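Toy storage > Small shelves, big collections

Two-tier stand for the little cars, cups underneath. Who else does it this way? 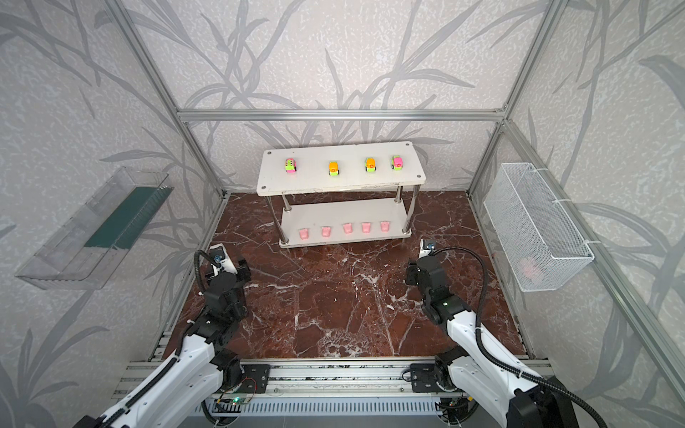
Rurnow_Mum
Cars on top every time! Ours went on the bottom for a year and they just got shoved to the back and forgotten.

bronwyn_cartwright
Oh good, I'm glad I'm in company. I've been at this all month and I'm a bit giddy about it. Four cars along the top board, all in a row, and five pink cups along the front of the lower one. I love how the pink and lime green ones sit at either end with the two orange ones in the middle. The mesh basket on the side is for bits that haven't got a home yet (there are always bits).

Trascombe77
Nice and tidy but I'd swap them over. Cups are what little hands want first, so they should be at the easy height. Cars can go low, kids play with them on the floor anyway.

bronwyn_cartwright
Hmm, I did try that! The cups got kicked over constantly. Mind you, so do they now.

Eichhorn_fan
Disagree with Trascombe, sorry. Low shelf for anything that stacks, high shelf for anything with wheels. Wheels on a low board means wheels under the sofa by teatime. I have 200 die-cast ones in the loft and I speak from bitter experience.

Trascombe77
200! All right, you win on numbers. I still say swap.

Rurnow_Mum
What about a lip along the front of the top board? A strip of beading and a dab of wood glue, took me 30 minutes including the hunt for the glue.

bronwyn_cartwright
Ooh, yes please, I hadn't thought of beading. Would it hide the wheels though? The green on the orange ones is my favourite part.

Rurnow_Mum
Get the thinnest they do, you'll hardly notice it.

pip_in_prirnivow
Can I put in a word for the grassy wallpaper? So calm behind all that colour. I'd been going to paint ours bright yellow and now I'm off to look at greys.

Eichhorn_fan
Yellow! Go yellow! Grey walls everywhere these days.

pip_in_prirnivow
Grey with leaves on is different :)

bronwyn_cartwright
Team leaves here. Off to measure up for beading, will report back tonight.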